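## 4. Data Collection

All demonstrations were recorded on one tabletop station with two arms mounted on opposite sides of a wooden table. An operator drives both arms by teleoperation, and joint positions, gripper commands and camera views are logged together. We used Pludar for recording and Huvier to sort and label the episodes afterward.

We chose pill bottles because they are hard for a policy to tell apart. Some carry a full printed label, some are plain white, and some are clear enough that the contents show through the wall.
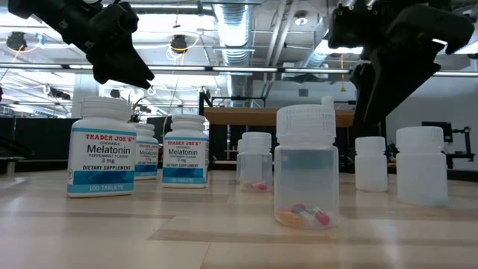
**Figure 2a.** Labeled bottles at left, unlabeled bottles in the center and at right, with both grippers above the table.

Each episode begins with the grippers clear of the objects. The operator then receives a short written instruction naming one container and one action. Bottle positions are changed between episodes, and small white cups are used in part of the set. The overhead view covers both arms and the raised shelf at the back of the table, so containers placed up there remain part of the record.

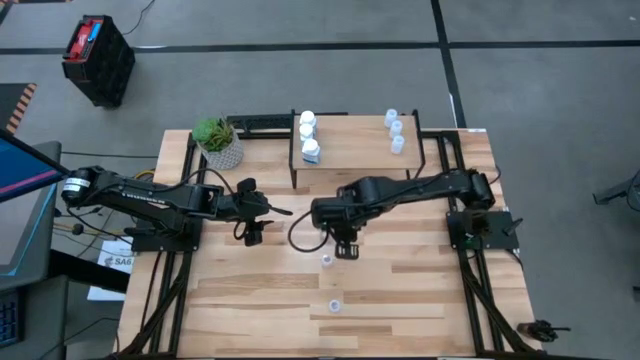
### 4.1 Filtering and Splits

We collected almost 2,000 episodes and kept 1,000 for training. An episode was dropped if a bottle fell, if the operator paused for more than 7 seconds, or if the two camera streams lost sync. Tetteh Asante reviewed every rejected episode a second time – a slow step, but it recovered a useful number of clear-bottle examples.

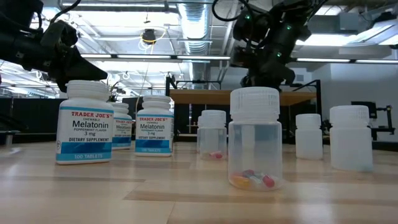
**Figure 2b.** Capsules and tablets visible through the wall of the large clear bottle.

Clear containers were held out by arrangement, so that no test layout also appears in training. The Vurkex baseline in Section 5 uses the same split.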